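Bramex Opens Sorting and Packing Room for Colored Bar Stock
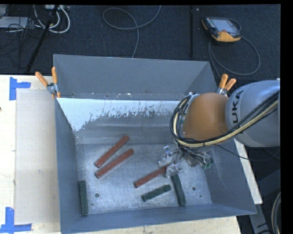
September 11, 2026 – Bramex has opened a new room for sorting and packing its short rectangular bars, which are sold to schools and training workshops in red and green. The room replaces the shared bench at the back of the Butov store and will handle all orders for the Halano teaching sets from this month.

Bars are held in open metal bins on wooden tables, then checked and packed by color. A standard Halano set contains 8 bars. Larger orders go out in cartons of 100, with a packing slip listing the quantity of each color.

"Mixed colors were our most common complaint," said Iona MacAulay, operations manager at Bramex. "People opened a carton of green and found red ones in it. We now check every bin before it goes to packing, and the cartons are sealed at the same table."

Bramex shipped 658 orders from the old bench last year. Kenneth Morrison, who runs the packing room, said the new layout leaves space for two orders to be worked on at once – something the bench never allowed.

Light scuffs from handling are normal and do not affect use. Bars with chipped corners or bent edges are set aside and are not sold as seconds.

Customers with open orders do not need to do anything. Orders of 1000 bars or more should be placed two weeks ahead. A third color is planned for January, and prices will be sent to existing customers before then.

Press contact: Blair Galbraith, Bramex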